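Maksymiv Community Textile Project
Progress report to the Rudico Fund
6 Sep 2019
Prepared by Delwyn Trevaskis, project lead

Summary

We are very happy with where the project stands. The cataloging of the Flesetti mill collection is well past the halfway point, the first set of public sewing evenings has been a joy to run, and spending is in line with the budget you approved. The one piece of work running behind is the storage room, and there is more on that further down.

Cataloging

As of this report, 364 pieces have a full record. That covers all of the shirting samples and most of the furnishing fabrics. Delwyn Hapeta has led this work from the start and has a wonderful eye for weave structure – she spotted that two boxes marked as cotton were in fact linen and cotton blends, and we have corrected the labels. The dye books came next. They are slow going because the handwriting changes every few pages, but what they hold is terrific: recipes, complaints about the water, notes on which customers wanted their navy darker. We plan to have the whole set transcribed by December.

Sewing evenings

We offered 25 places and filled every one. People brought coats with torn linings, a set of church banners, a christening gown, and in one case a tent. The most popular session was on darning, which we had nearly dropped from the plan! Several people have asked for a follow-up on patching heavier cloth, and we would like to run five more evenings using money already set aside for teaching.

Storage room

The shelving from Gririer arrived with the wrong brackets and had to be sent back. The replacements are promised but have not come. Until then the rolled fabrics are staying in their old cartons, with fresh acid-free tissue between the layers. We have moved them off the floor and checked them for moths.

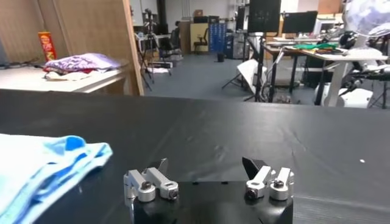 Dark cloth has been the hardest thing to record well, and we have learned a lot from it. Wool suiting and black sateen swallow detail, so the weave disappears unless the lamp is set low and to one side. Creases are a separate headache. Even the faint ones on the smooth black tabletop catch the light, and on a piece of sateen they can easily be mistaken for a flaw in the weaving. Our records now have a separate line for creases and fold marks, and Delwyn is going back over the earlier black samples to fill it in.

Money

Teaching costs came in slightly under plan and conservation supplies slightly over, mostly because of the extra tissue. We are not asking to move funds between headings. The final shelving payment will be made once the correct brackets are delivered.

Next steps

Finish the dye books. Fit out the storage room. Confirm dates for the extra sewing evenings and send them to you, as we would love to have someone from the Fund come along and bring some mending.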